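跑步社区 > 训练与装备 > 提问

半马前换碳板鞋到底有没有用？教练推得太积极，我有点不信

发帖人：慢腿老周
2020年2月22日

先说情况。跑龄4年，半马最好成绩卡在1小时52分，两个赛季没动过。去年9月那场最后5公里直接掉速，小腿发紧，后半程基本是挪回来的。

俱乐部新来的教练Odair Brandão看了我的数据，说我问题出在“能量回弹不够”，让我买Setiton的碳板鞋，价格1696元。他说换鞋之后每公里能快好几秒，还把队里Rosimeire Rangel的例子拿出来讲，说她换了鞋，当场比赛就破了个人纪录。

可是我问了Rangel本人，她那个冬天同时加了跑量，减了体重，比赛那天气温也比前一年低得多。这么多因素搅在一起，凭什么功劳全算鞋的？教练的回答是“你穿上就知道了”。这种话我在卖保健品的摊位上也听过。

另外，俱乐部和鞋店之间有没有返点，我不清楚，也不想乱猜，但他推荐的从来只有这一个牌子，这点我记着呢。

想问穿过的人三件事：配速在1公里5分20秒左右的业余选手，碳板到底能不能感觉出差别；小腿本来就容易紧的人穿了会不会更糟；一双鞋能撑多少公里。请尽量讲自己的数据，“脚感飞起”之类的就不用说了。

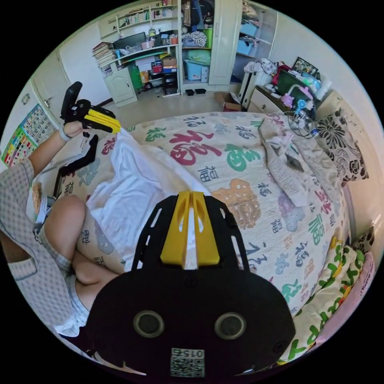 补充一下训练情况，免得大家再问。每周跑四次，其中一次长距离，18公里上下，间歇课偶尔做，力量训练基本没有（我知道，别骂）。现在穿的是Jakora的普通缓震鞋，跑了不到300公里，鞋底磨损正常，脚后跟外侧略重一点。体重74公斤，身高1米76。下一场半马在春天，如果能照常办的话。

三十七度二

我穿过两双碳板，都不是你说的那个牌子，所以只能讲个大概。

快是快一点，但没有教练讲的那么神。我自己在田径场做过对比，同样的心率，穿碳板和穿训练鞋各跑5公里，隔天再换顺序跑一遍。四次下来，碳板平均每公里快2秒，可我同一双鞋两次之间的差距就有3秒。这种结果你说有用也行，说没用也行，我反正不敢拿它下结论。风向、前一晚睡没睡好，都够把这点差别盖过去。

小腿的问题要当心。这类鞋通常中底又厚又软，稳定性差一些，有的人穿了小腿轻松，有的人跟腱反而不舒服，我属于后面那种，歇了一个多星期。你掉速在最后5公里，我看更像是前面跑快了，加上长距离练得不够。把去年那场的分段配速贴上来看看，前10公里要是比平均配速快出一截，那跟鞋没什么关系。

至于“破纪录的队友”，每个俱乐部都有一位。换了鞋没进步的那些人，教练是不会拿出来讲的。建议你问问他，队里一共几个人换了，各自成绩怎么样。

寿命我没跑到头，第一双跑到一半就送人了。

小区门口跑三圈

买！贵有贵的道理。我穿Tultwood的，一上脚人就往前窜，第一次比赛就进步了。别想那么多，跑步图的就是高兴。

Barros北路夜跑团

楼上那位，进步了多少，之前成绩多少，一个数都没有，这跟楼主教练的说法有什么区别？

我的看法：先别花这个钱。提踵每周做三次，单腿的，从地面做起，慢慢加到台阶上。长距离拉到20公里以上，最后一段按比赛配速跑。练两个月再测一次，要是成绩动了，你就知道之前缺的是什么。

还想试鞋的话，借一双同码的跑个10公里，别直接穿着上赛道。问清楚店里试穿以后能不能退，很多店嘴上说能退，鞋底一沾灰就不认了，最好让他写在小票上。

还有一条，能量回弹这个词，请教练说说他是用什么测出来的。光看手表上的步频和触地时间，我不觉得能得出这个结论。他要是真有测试报告，麻烦楼主贴上来，我也想看看。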